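Section 4. Setting up the suture practice bench

6 min read

Covers the Skerach bench with the Lurnard drawer unit underneath. If you have the older Duan table, the lamp and drawer steps are the same, the clamp steps aren't. See Section 7 for that.

Do Section 3 first (floor, power, leveling feet). Bench should be standing and level before you start here.

4.1 What you need out of the box

Bench top, lamp arm, lamp head, pad tray, two tray clamps, thread rack, sharps holder, small bag of screws. The bag is taped inside the lid of the lamp box and gets thrown out with the lid a lot. Check before you recycle anything.

Hex key is in the Lurnard drawer, top one. Any hex key that size is fine.

4.2 Lamp

1. Push the lamp arm into the socket at the back left corner. Left-handed users, back right. There's a plug in the unused socket, swap it over.
2. Turn the collar until it stops. Hand tight. No tools.
3. Fit the lamp head. Wait for the click.
4. Run the cable down the back leg and through both clips. Leave some slack at the elbow or the arm will pull itself closed.
5. Set the lamp head 57 cm above the bench top. Measure from the glass, not from the shade.
6. Plug in, switch on, leave it 15 minutes before you judge the color. It starts out yellow.

CAUTION: The glass gets hot. Let it cool before you move the head. Use the handle on the side even when cool.

Note: if you see two shadows of your own hand, the room light is fighting the lamp. Turn off the row of ceiling lights nearest the bench. Don't raise the lamp to fix it.

4.3 Pad tray and clamps

1. Wipe the bench top. Dry it.
2. Lay the tray with the lip toward you.
3. Slide one clamp on each side, knobs facing out.
4. Tighten a bit on the left, a bit on the right, back and forth. Tightening one side all the way first will twist the tray.
5. Put the pad in. Press down at the corners, not the middle.
6. Push sideways with two fingers. Should not move. If it moves, back to step 4.

Don't overtighten. The pad bulges up in the center and every stitch after that sits wrong.

New pads: peel the film off both sides. The bottom film is clear and easy to miss. A pad with the film still on will skate around no matter what you do with the clamps, and we get more calls on this than on everthing else in Section 4.

4.4 Thread rack

Rack hooks onto the rear rail. Spools or cut lengths, either one. Black thread to the front if you have a choice, easier to see on a pale pad.

1. Hook the top edge of the rack first, then swing the bottom in.
2. Load spools so the thread comes off the bottom.
3. Pull a short length through each guide and trap it in the slot.
4. For cut lengths, use the flat tray on the right. Lay them straight. No bundles.

Cutting length is up to whoever is teaching. Short is easier to manage for single stitches. A running row needs a lot more, and the spare has to lie somewhere while the row gets done. Keep the area beyond the pad clear for it. No cups, no phones, no open drawer fronts.
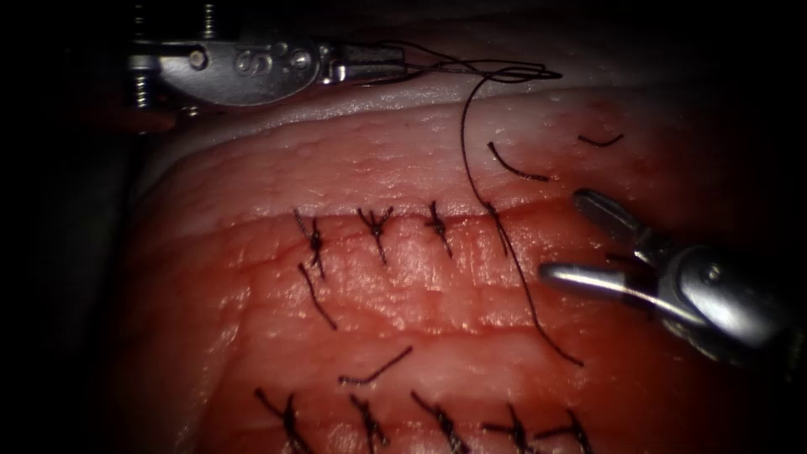
Fig. 4-3. Long thread on a row of separately tied stitches. Loose loops near the jaws, then a long arc down to the right end of the upper row of stitches.

Slack thread catches on things. Before a session, run a bare fingertip along the tray edge and the clamp knobs and feel for burrs. Light ones come off with the fine sanding strip in the Lurnard drawer. Anything you can see from standing height, replace the part.

Clamp knobs with the long screws (old stock) stick up enough to snag. Swap for the short ones if you have them. If not, turn them so the screw end points down.

4.5 Sharps holder

Do this before any needles come out. Every time.

1. Click the holder into the square hole at the front right. Front left for left-handed.
2. Lift the lid, check the liner is in.
3. Close the lid, press until the red tab dissapears.
4. Put the spare liner in the bottom drawer.

WARNING: Never reach into the holder. Never tip it out to find something. If a needle is missing, stop, lights full up, magnet strip along the bench and then the floor. Nobody leaves the bench barefoot or in socks. Yes we've had socks.

Replace the liner at the fill line. Not above it. Full liners go in the locked bin, not room trash.

4.6 Drawers

Top: hex key, sanding strip, wipes.
Middle: tools, handles toward you, tips covered.
Bottom: spare liner, spare pads, spare lamp glass.

Drawer lock ships set to 658. Change it on day one:

1. Open the drawer with the shipped code.
2. Press the small button inside the front panel. Pen tip works.
3. Dial the new code while holding.
4. Let go. Test with the drawer OPEN before you shut it.

Lost code means a locksmith or a new front panel. We can't look it up.

4.7 Chair height

Elbows level with the bench top or just below. Feet flat. If feet dangle, use the footrest bar, don't drop the chair. Hunched over the pad after ten minutes = chair too high or lamp too low. Check the lamp again, people nudge it.

4.8 Quick check before each session

- Lamp warm, one shadow
- Tray doesn't move
- Film off both sides of pad
- Thread runs free off every spool
- Sharps holder in, red tab gone
- Drawers shut

4.9 After

Cut off leftover thread and bin it. Don't wind used thread back on the spool. Pads can be flipped and used on the other side. Wipe with the damp wipes, no alcohol on the pad (it goes sticky). Alcohol on the bench top is fine.

Store pads flat. A stack of 14 is the limit, more than that and the bottom ones take a dent.

Lamp off at the switch, then at the wall.

4.10 Problems

Lamp flickers: reseat the head. Still flickers, try another outlet. Still, order part from Nindel.

Arm sinks slowly: collar is loose, see 4.2 step 2.

Pad slides: film. Then clamps. Then a worn tray liner.

Thread jams in guide: spool is on backwards, or there's lint in the slot. Blow it out.

Drawer won't lock: something behind it. Take the drawer all the way out and look.

Parts and returns go through Nindel. Changes to this section since September: lamp height, lock reset steps, new screw note in 4.4. Send corrections to Kazue Minami at the parts desk, with the section number please.

Next: Section 5, Second bench and shared lighting.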